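马德斯特德小盒展在鲁克洛开放，每次桌上只放两个盒子

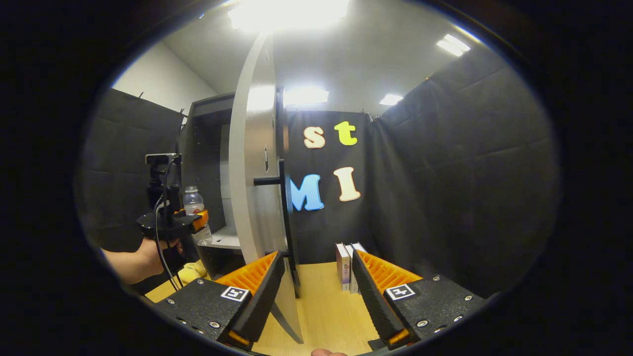

展桌一角：两个小盒、白色弧形板和黑色布幕。

鲁克洛（Ruklow）消息，Siiri Vaher 报道

马德斯特德（Madstead）小盒展七月在鲁克洛吉登特楼（Gident）一层开放。展览的内容是日常商品的小包装盒，收藏人是Wolfram Ehlers先生。他的收藏目前有962个盒子，按照编号放在他家的抽屉里。这一次他没有把全部盒子搬来，只选了一部分，分批放在一张桌子上给大家看。

去过普通收藏展的读者，第一次进这个房间可能会觉得东西很少。房间里没有一排一排的玻璃柜。参观的人先看见浅色木纹的桌面，然后看见桌上两个立着的小盒，窄的一面朝前。一个是白色的，上面印了粉色和紫色。另一个也是白色，字的颜色很淡，需要走近才能看清楚。两个盒子靠得很近。

桌子这边还有一块很高的白色弧形板，从桌面一直升到接近天花板的高度。再往后是黑色的布，布上有四个很大的字母。这几样东西都是搬运时最费时间的部分，下面我会写到。

为什么是两个

Ehlers先生以前在药品包装的印刷车间工作，退休后搬到鲁克洛。他收集盒子的方法很简单：家里用完的东西，盒子留下；朋友用完的东西，如果盒子没有压坏，也请朋友留下。他不买盒子，也不收太大的盒子。他的规定是，盒子必须能放进大衣口袋。

布置展览以前，他和吉登特楼的活动负责人沈思涵（Sihan Shen）讨论过很多次。沈思涵最初的计划是一次展出300个盒子，放满四张长桌。他们在活动室试摆过一个下午。试摆的结果，两个人都不满意。沈思涵对我说：“盒子摆得太满，大家走过去，说一句‘真多’，然后就走出去了。没有人停下来看一个盒子的字是怎么排的。”

后来Ehlers先生提出，每次只放两个，让它们互相比较。他说，一个盒子单独放着，人不知道应该看什么；两个盒子放在一起，眼睛自己会去找区别。比如颜色的区别，字体粗细的区别，开口在上面还是在侧面的区别。沈思涵同意了，但是她提了一个条件：每一对盒子必须有一张说明卡，卡片放在入口，不放在桌上。她希望参观的人先用眼睛看，回到门口时再读文字。

我自己按照这个顺序走了一遍。第一次看的时候，我以为两个白色的盒子差不多。看了几分钟以后，我开始注意印刷的轻和重。粉色和紫色的那一个比较容易吸引人，淡色字的那一个要求你有耐心。我在那里站的时间比我计划的长，所以后来的采访迟到了一点，在这里向梅定先生道歉。

搬运和布置

梅定（Định Mai）先生负责搬运和安装。他在鲁克洛做了多年的展台工作，平时主要给农产品市场和学校的开放日布置展台。他说，盒子是这次工作里最轻的东西，所有展出的盒子放在一个旅行箱里就可以带来。困难的是弧形板。

这块板太高，不能从吉登特楼的正门直接进来。正门后面有一个转弯，楼梯的扶手又占了一部分位置。梅先生先用绳子量了转弯的地方，再回仓库量板。他发现如果让板侧过来，从院子的门进，只要把院子里的自行车架移开，就可以通过。移自行车架用了半个上午，搬板用了二十分钟。

板的位置也改过。开始的时候，它放得离窗户比较近。Ehlers先生在下午来看，觉得从窗户进来的光让盒子上的淡色字看不见。第二天上午他们把桌子和板一起向房间里面移动。之后淡色字的盒子在一天里多数时间都可以读。只有傍晚的一小段时间还是不太理想，梅先生建议参观的人那个时候站到桌子的另一边。

黑色的布是从吉登特楼的库房里找到的。沈思涵说，这块布在楼里用过很多次，音乐会用过，颁奖也用过。她原来担心黑色太严肃，因为盒子是很日常的东西。但是白色的盒子需要深色的背景，这一点大家都没有不同意见。关于布上的四个字母，入口的留言本里已经有几位参观者写了意见。有一位写，字母太大，抢了盒子的注意。另一位写，字母很好，孩子们喜欢在旁边认字母。沈思涵表示暂时不换布。

桌子选了浅蜜色的木纹桌面。试摆那天用的是会议室的灰色桌子，Ehlers先生说灰色让他想起办公室，他在办公室坐得够多了。

更换的办法

盒子在每天开门以前更换。做这件事的是顾雨桐（Yutong Gu），她在本地的中学教美术，假期里来帮忙。更换的步骤写在一张纸上，贴在库房的门里面。我得到允许把它抄在这里：

先洗手，擦干。
把昨天的盒子拿起来，拿两边，不拿上面的盖。
检查盒子的角，有变化就记在本子上。
用干布擦桌面，顺着木纹擦。
放新的一对，窄的一面朝前。
后退三步看一看，如果有一个盒子歪了，再调整。
更换入口的说明卡，核对编号。

顾老师说，最容易忘记的是最后一步。开放的第一个星期，有一天说明卡写的是两个肥皂盒，桌上放的却是两个茶盒。一直到中午才有一位老太太指出来，她说她读了卡片，然后回去闻了闻，没有闻到肥皂的味道。

怎样给盒子配对，完全由Ehlers先生决定。他没有公开他的规则。顾老师猜，有时候他按照颜色，有时候按照盒子是谁给他的。有一对盒子她想了很久也没有明白，一个很新，一个很旧，颜色也没有关系。她去问，Ehlers先生回答说，这两个盒子在他的抽屉里一直是邻居，他不愿意把它们分开。

参观的人怎么说

我在房间里待了一个上午，和几位参观的人谈了话。一位带着外孙来的先生说，他进来只是想找一个凉快的地方，后来却和外孙玩了一个游戏：一个人闭上眼睛，另一个人说盒子上的一个颜色，闭眼的人要回答是左边的盒子还是右边的盒子。外孙赢了。

一位做平面设计的女士看得非常仔细，她拿着笔记本画了盒子的比例。她认为展览应该允许参观的人打开盒子，看里面的结构。她说，外面是给买东西的人看的，里面才能看出做盒子的人的水平。我把这个意见转给了Ehlers先生。他考虑了一下，说有些盒子开关太多次，折线会断，所以不能全部打开；但是他家里有重复的盒子，可以拿几个来，让大家在另外一张桌子上自己拆开和折回去。沈思涵已经在找合适的桌子。

也有人不太满意。一位从邻村坐车来的参观者在留言本里写，坐了很久的车，看见两个盒子，希望宣传单上写得更清楚。沈思涵读了这条留言以后，把门口的海报改了。现在海报上“小盒展”三个字下面多了一行：“每天两个，请慢慢看。”

顾老师在学校里也准备用这些盒子上课。新学期开始以后，她打算让学生每人从家里带一个小盒，拆开，把展开的形状画在纸上，再重新设计一面的图案。她提醒学生不要带食品还没有吃完的盒子，去年的一次手工课以后，教室里的饼干屑打扫了很久。

关于马德斯特德这个名字

有读者来信问，展览在鲁克洛，为什么名字叫马德斯特德。马德斯特德是Ehlers先生工作过的印刷车间所在的地方，车间后来关闭了。他说，他对盒子的知识都是在那里学的，所以用这个名字。他收藏里编号最早的几个盒子也来自那个车间，是印刷时颜色没有对准、不能出厂的样品。这几个盒子会在展览的后半段放到桌上，具体哪一天，他要看当天的心情。

如果读者家里有保存完整的小盒，愿意送给收藏，可以交给吉登特楼一层的服务台。请把盒子里的东西取出来，并且在一张纸上写下盒子原来装什么，是在哪里得到的。盒子不要压平。太大的盒子不收，请先用自己的大衣口袋试一试。服务台的同事告诉我，上星期有人带来一个电视机的盒子，他们很客气地请他带回去了。

坦氏面包店（Tan）在院子对面，展览期间早一个小时开门，参观的人可以在那里买咖啡。食物和饮料请不要带进展览的房间。

参观信息

地点：鲁克洛，吉登特楼一层，从院子的门进入。
时间：上午十点到下午五点，更换盒子的工作在十点以前完成。
门票：免费。
团体：学校和团体请提前在服务台登记，每组的参观时间是两个小时。
轮椅：院子的门没有台阶，自行车架已经移到墙边。
拍照：可以，请不要用闪光灯，也请不要移动桌上的盒子。

更正：上一期的预告把Ehlers先生的收藏写成了火柴盒收藏。他的收藏里有火柴盒，但是数量很少。我们已经向他道歉，他请我们同时说明，他不抽烟。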